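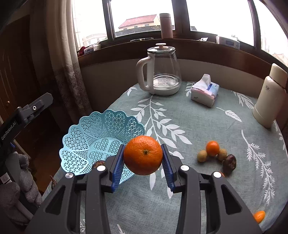

Fruit sorting moved to grippers: what happened to your job grades?

Forum: Shop Floor and Automation
Started by t_amadi
June 3, 2023

t_amadi
We pack mixed fruit for gift baskets and hotel trays. Until this spring the work was all by hand, two shifts, 31 people on the tables. Management has now signed with Solance for hand-held two-finger grippers. An operator squeezes and releases, the tool records the motion, and the recordings are used to set up the fixed arms that go in on line 2 in July.

The picture shows the kind of pick we do most: one large orange, one finger on each side, blue pads on the peel. Oranges are easy. The small stuff is where the time goes.

My question is about grading. The packers who use the grippers are still paid as packers. The company position is that the task is unchanged. Has anyone had this reclassified, and on what basis?

murali_b
Depends on your job descriptions. Ours listed "manual placement" and said nothing about tools, so the tool fell outside the grade and we had grounds to reopen it. Get the written text before you argue about the work itself.

What is your cycle time by hand compared with the gripper?

t_amadi
Slower with the gripper. We logged 2186 picks in the first week across five operators. I don't have the hand figures for the same mix, which is part of the problem. Nobody measured the tables before the change.

hpalacios
Then you have no baseline and they can claim whatever they like later. Measure one hand table now, while you still have one. Same fruit, same trays, same shift.

I'd also question the test setup. Your orange is on a round table with a patterned cloth, a lattice basket next to it and a kettle at the back. A packing line has none of that. Why record there?

t_amadi
Solance asks for varied surroundings. Half of the sessions are off the line for that reason. Operators are paid the normal rate for them, but those hours don't count toward the line bonus. Three people have lost bonus over it so far.

hpalacios
That is your grievance. Forget the grade. If the employer assigns the hours, the bonus should be averaged over them.

avimgate_maint
I disagree with "forget the grade." I work maintenance at Avimgate and we went through this two years ago with cartons. The bonus was fixed in a month because it was cheap. The grade took much longer and it was the only part that mattered once the arms were running. By then the packers who had done the recording were clearing jams, swapping pads and resetting faults, all on packer pay.

Ask for three things in writing:

Who clears a stopped arm.
Who changes the finger pads and how often.
Whether recording hours count as training hours for the next grade.

If the answer to the first one is "the nearest operator," you have a different job.

murali_b
Agree on the first point. On pads, check the wear interval yourselves. The ridges on ours filled with wax from the peel and grip dropped well before the interval in the manual. Operators compensated by squeezing harder, and then we had bruised fruit charged to the table.

tobi_sani
Packer here, not a rep. I used one of these for a full season at my last place. Two comments.

First, the wrist. By hand I could pick an orange from any angle. With the tool I had to bring both fingers down square on the sides, so the elbow stays up. By the end of a shift I felt it in the shoulder. Ask for rotation every hour.

Second, small round fruit close together. A tangerine with longans against it is a bad pick. There is no gap for the fingers, so you nudge one aside first. By hand that is one motion. Our supervisor counted the nudge as a failed pick. Find out how yours is counted before anyone's numbers get compared.

t_amadi
Ours counts it as a retry. 126 retries in that first week. I had assumed those were drops.

tobi_sani
Ask for them split. Drops are the operator or the pad. Nudges are the layout.

hpalacios
I still think you are better off winning the bonus first. A small result in June gets people to the meeting in July.

avimgate_maint
It also gets the company a signed page saying the matter of the grippers is closed. Read the closing paragraph before anyone signs. Ours had one.

d_akinola
Coming at this from the other side, I schedule the lines at Dritico. We kept headcount but moved people off packing into inspection. The older packers were better at it than the cameras for soft spots and dry dates. The complaint we got was about the pace: standing still and looking for eight hours is harder than it sounds, and we cut it to two-hour blocks. If inspection is where your people will end up, negotiate the block length along with the grade.

t_amadi
Inspection hasn't been mentioned to us at all. I'll ask.

Plan for now: get the job description text, time one hand table for a week, ask for the retries to be split, and put the three questions from avimgate_maint in one letter. The bonus goes in a separate letter with no closing clause. I'll post the reply when we have it.

murali_b
Post the job description wording too if you're allowed to. The verb matters.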